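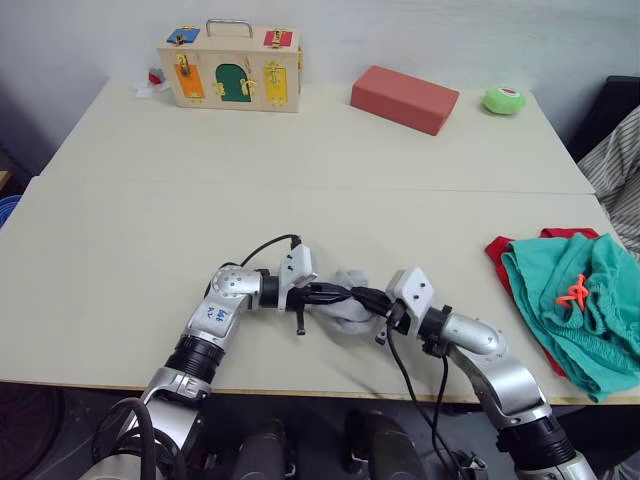 Our bench rules for two-arm cloth work need rewriting and I'd like to hear how other sites word theirs before I send a draft round. The present sheet has 19 rules on it, most of them added after somebody got annoyed, and a few contradict each other. The one causing most trouble is rule 4, "clear the table before starting". Taken literally, the latch box, the red block and the green ball along the back would all have to go, and so would the shorts at the right-hand end until the socks are done. Our operators don't do that and I don't think they should. But if a rule is ignored every day it shouldn't be on the sheet. What I want is wording that says what may stay, where it may stay, and who decides.

Posted by borkard_bench, Fri 15 May, 09:12

We had "clear the table" as well and changed it to "clear the near half". It took one line and it has worked. Anything past the line may stay as long as neither arm has to cross it to do the task. We put tape down for the line, but if your table is two sections pushed together you could just use the join.

Posted by Lu

Using the join is neat but I wouldn't write it into a rule. Tables move. Ours drifted apart over a few weeks and the gap ended up a good bit nearer the arms than when we started. Measure from the arm bases and mark it.

Also, is this a safety rule or a quality rule? People mix the two and then argue about the wrong thing. If it's safety, the question is what the arms can hit or throw. If it's quality, the question is whether the runs can be compared with each other. Those might need different distances.

Posted by purow_tech

Fair point on the join. It's both at the moment, which is probably half the problem. Splitting the sheet into two would help: a safety page that no one on shift can change, and a running page that the lead can.

The other rule I'm stuck on is the handover between grippers. As written it says "one gripper holds at all times". That makes sense for rigid parts. With a sock you often want both on it, because pulling it out between them is how you get it straight. 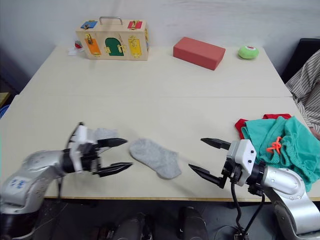
Then there are pairs. One sock may be with a gripper while its partner lies on the table, and the sheet doesn't say if that counts as one item in work or two. Our shift leads read it differently. One makes the operator put everything down before touching the second sock, the other doesn't. I'd be happy with either so long as it's the same on every shift.

Posted by borkard_bench

Count the pair as one item. Otherwise you'll be writing exceptions for gloves next.

For the two-gripper hold, ours says: "Both grippers may hold the same cloth item. While both hold it, only one arm moves at a time unless the task card says otherwise." It isn't perfect. It does stop people stretching things to see what happens.

Posted by Lu

I disagree with the second half of that. If only one arm may move, you've lost the reason for having two. We tried something close to it at Hudgate and the operators worked round it by making tiny moves on alternate arms, which was slower and looked terrible in the logs. We now limit the pull instead. The force limit is set before the session and written on the task card, and both arms can move within it. In August we're going to review the number for thin knits, as the present one was picked with towels in mind.

Posted by hudgate_sue

A force limit is only as good as the reading. Do you check it? How often?

Posted by purow_tech

Start of each shift, with a spring gauge and a strip of webbing. It takes around 11 minutes for both arms, including writing it down. If either arm reads high we don't run.

Posted by hudgate_sue

That's more than we do. I'd accept moving both arms on those terms, but then the check has to be on the safety page with a signature. Without the check I'd keep our wording.

Posted by Lu

Agreed, check and limit go together or neither goes in. I'll draft it that way.

Cables next. The sheet says "cables secured", with no more detail than that. The ones at the wrist need some slack or the gripper can't turn, and the slack hangs towards the front edge of the table. I've had one auditor pass it and another write it up in the same quarter. 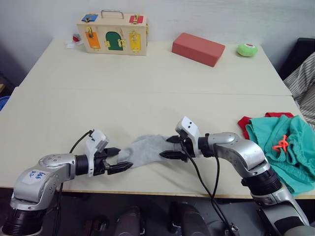
My draft says "slack at the wrist is allowed; no loop may reach the cloth, the fingers or the table edge trim at any point in the task's normal range". The operator would run both arms slowly through that range before the first item. It's easy to do and easy to see if it's been missed. I'd like views on "normal range", though, as I can already hear the argument.

Posted by borkard_bench

Take "normal" out. Say "the range on the task card". If there's no range on the card, there's no run.

The table edge bit is too strict in my view. A cable lying over the edge does no harm if it can't catch. "May not catch on" would do.

Posted by Jiahui Cao

"May not catch on" can't be checked by looking. "May not reach" can. I'd rather have strict and checkable.

Posted by purow_tech

You'll end up with every bench failing it and everyone signing anyway, and then you're back to rule 4.

Posted by Jiahui Cao

With Jiahui on this one. Keep "reach" for the cloth and fingers, use "catch" for the edge.

One more thing to put on the safety page: people at the ends of the table. Ours says hands stay off the table while either arm is live, and anyone who needs to reach in says "hold" and waits for the operator to say it back. Chairs go behind the line too.

Posted by hudgate_sue

Taking all of that. The reply-back is good, ours only has the first half.

Draft so far is 2 pages and fewer rules than before. The pair rule and the cable wording go to the leads as they stand here, with purow_tech's objection noted next to the edge part. If anyone has a form for the gauge check that they can share, please send it to me by message – I'd sooner copy one than make one up.

Posted by borkard_bench

Sent you ours. Ignore the box for arm temperature, we never fill it in.

Posted by hudgate_sue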